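Test kitchen notebook, soup bench
19 November 2023

Pumpkin and leek, batch 16. Still not sold on the "no cream needed" claim. The Mendano recipe says to roast the pumpkin for 90 minutes, then blend it with stock and a cooked potato, and that the result will pass for the full-cream version. It doesn't. It passes for pumpkin soup with a potato in it. Colour is good, I'll give it that.

Ran it next to the Emard version (sweat the leeks slowly, simmer everything in one pot, no roasting). Less sweet, smoother, and a lot less washing up. I can't see what the oven time is buying us apart from a darker edge on the skin, and the skin goes in the bin.

Salt: held back until after blending in both. Mendano needed 2 extra pinches and still tasted flat when it cooled. Might be the stock. I used the Ludine low-salt one and I've had doubts about it since May.
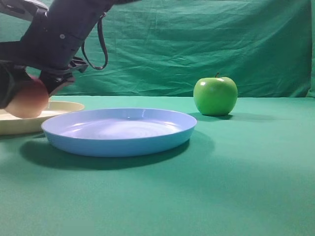
Cream-coloured plate, both shots.
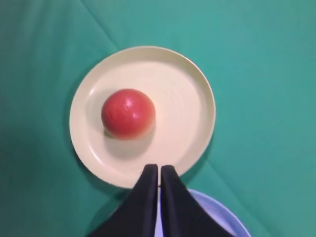 The other claim I want to test properly is that a spoon of white beans gives "the same body as butter". Tried it in half the Emard pot. Thicker, yes. Same body, no. There's a slight graininess at the back of the tongue that won't go away however long the blender runs. Passed it through the fine sieve and lost most of the thickness along with the grain, so we're back where we started with one more thing to wash.

Nutmeg made no difference I could pick. Leaving it out.

Cost sheet for Mahuika has the roasted version as the cheaper one, which I don't believe. Whoever worked it out hasn't counted the oven. Needs redoing before anyone quotes it.

Next: Emard method again, real butter, a small amount, different stock. Taste it blind beside the bean one. Label the tubs on the side this time, the lids got swapped in the fridge.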